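# Flakevis – public alert messages, cleaned

Flakevis is a table of 333 emergency alert messages sent to the public: floods, gas leaks, water you mustn't drink, and a surprising number of tests. Each one has been stripped of phone numbers and sorted by what it asks the reader to do. A fair few ask for nothing at all, which is a finding of sorts.

Last updated 11 Apr 2025.

## What's in it

- `alerts.csv` – the messages, one per row
- `sectors.csv` – which sector each message belongs to (energy, water, transport, "other")
- `notes.md` – grumbling, mostly about "other"

We began with 496 messages. The rest were duplicates, or so short that no two readers agreed what the danger was.

## Labels

There are 9 action labels, from `leave_now` to `stay_alert`. The last means whatever you'd like it to mean. Messages giving 2 orders at once ("remain indoors and proceed to the assembly point") carry both labels, separated by a semicolon.

## Known problems

Sectors follow the old Osier list, which files dams under water and dam control rooms under energy. Camenzind does it the other way round. We picked one and stopped answering emails about it. A merged list is planned for July.

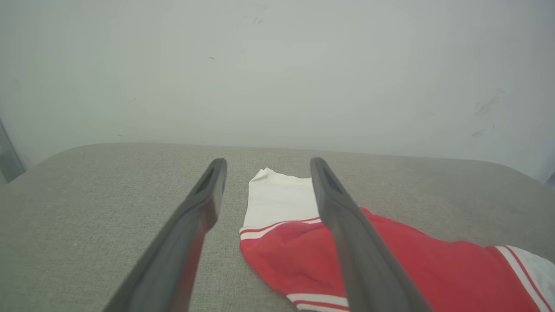
Sector labels are the weakest part of the table. A burst main that floods a substation belongs to two sectors, and the file allows only one. Most cross-sector messages end up like the patch of fabric between those two dark grey fingers: plenty of room in the middle, with neither side touching it. Filter on `sector = other` to find them.

## Use

Free for research and for training duty staff. Please don't send the messages to real people. Corrections go to the Diltico issue tracker, with the row number.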